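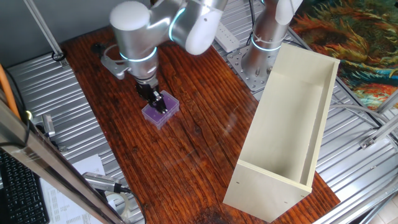

Walking a meeting venue before you sign for it takes me an hour and a half on a good day, and I've gotten a lot pickier about what goes in my bag. I used to show up with a phone and a hopeful attitude. Now I carry a tape measure, a roll of painter's tape, a phone charger, a few sticky notes and a pen that works, and the little stuff goes in a small plastic box with a lid. The see-through purple kind on the wood tabletop in the photo is the sort I mean, and any color will do as long as the lid stays shut in a tote bag. The rest of this page is how I do the visit itself, start to finish, for a one-day meeting. I'm using my last one as the running example: the fall planning day for Foltden, held at the Netunden, a smallish hotel on the edge of Mistthorpe.

Before you go

Write down what your group will be doing hour by hour. It doesn't have to be pretty. Mine said: coffee, everybody together, four small groups, lunch, everybody together again, board stays late. If you can't tell the sales manager that much, she'll show you whatever is nearest the lobby.

Then ask for two things by email. First, the floor plan with ceiling heights. Second, the name of the person who will be on the floor on your day. That's often not the person selling you the room, and I like to shake that hand early. At the Netunden it was Urszula Lis, the banquet captain, and she gave me more useful information in five minutes than I got from the whole brochure.

Book your visit for the same time of day as your meeting, and the same day of the week if you can swing it. Ours was going to be a Tuesday, so I went on a Tuesday and found out the linen truck parks right under the windows of the main room at 9:15. Beep, beep, beep. (They moved us to the other side of the building. I'd never have known to ask!)

Arrive like a guest

Don't go in through the sales office. Park where your people will park, walk in the front door, and try to find the meeting room with only the signs to help you. Time it. If you get lost, so will they, and they'll be carrying laptops and wet umbrellas.

While you're at it, look for:

- a step-free way from the parking lot to the room
- the nearest restrooms, and how many stalls
- somewhere to leave coats
- a spot outside the room where two people can take a phone call without standing in the coffee line

I sit down in the lobby for a few minutes too. You can hear a lot from a lobby chair. Is there music? Is it piped into the meeting rooms as well, and who has the switch?

Measure the room yourself

I know, they gave you a floor plan. Measure anyway! The room they'd put us in for the small sessions was called the Faulkner, listed at 617 square feet and good for up to 25 people in a boardroom setup. The square footage was right. What the plan left out was a built-in credenza down one long wall, deep enough that you couldn't pull a chair out and walk behind it at the same time.

My method is to put painter's tape down where the table edge will be, set a real chair at the tape, sit in it, push back, and have somebody walk past. Do it at the tightest spot in the room. If they have to turn sideways, take out a chair on that side. We ended up with fewer seats in the Faulkner than I'd planned and nobody grumbled.

For the big room, ask what size their round tables are. The Netunden has 60-inch rounds, and hotels will tell you those seat ten. They do, at a wedding, if everyone is friends. For a working day with notebooks and water glasses I set eight, and if there's a screen up front I leave the seats with their backs to it empty – so really I'm counting on fewer than that. Do this math on the visit and not the week before.

Turn everything on

Ask for the lights the way they'd be for a presentation, then the way they'd be for lunch. Some rooms only have on and off. Plug your charger into the outlets you plan to use, every one of them. I found a dead one behind the stage curtain, and Urszula put a sticky note on it and had it on the repair list before I'd finished writing it down.

Plug your own laptop into the projector. Bring up a slide with small type on it and go stand at the back. If you have to squint, say so now, while you can still ask for a second screen. And get on the Wi-Fi as a meeting guest, with the password your people will get, because the sales office network is a different animal.

Then stand quietly. Really, just stand there with the doors shut for a minute. Air handlers, kitchen doors, the ice machine in the hall. If there's a folding wall, ask what's booked on the other side. I was told "nothing at the moment," so I got a line added to the contract saying they'd call me before booking anything with a microphone next door.

Talk about food while you're standing in the room

Ask where the coffee goes. If the answer is inside the room, picture someone refilling the urn during your keynote. I like it in the hallway with two stations set apart, so one slow person hunting for oat milk doesn't hold up the whole building.

Ask when the lunch count is due, too, and whether you can go up after that date. Going down is nearly always a no. I give a number a little under what I expect and add to it later, and so far that has worked everywhere except one place that wanted everything locked a month out.

Questions for the end

Save these for when you're back at the sales desk and everyone's relaxed:

- What time can we get into the room to set up, and does it cost anything?
- Who do I call on the day if something breaks, and is it a cell number?
- Is anything being painted, dug up or replaced between now and then?
- Which charges get added on top of the price you've quoted me?

That last one deserves a slow, friendly silence after it. Let them fill it in. Service charge, tax, a fee for the easels... I once paid for extension cords by the foot.

Same day, before dinner

Type up your notes and send them to the sales manager with a subject line she can find again. I just write what we agreed, in order, one line each, and ask her to reply with anything I got wrong. Attach your photos of the tape on the floor. When the contract comes, put it next to that email and read the two together, out loud if the house is empty. The Netunden's first draft had us in the wrong room for the afternoon, and it was fixed by the next morning.

Posted in November by Weronika Kaczorowski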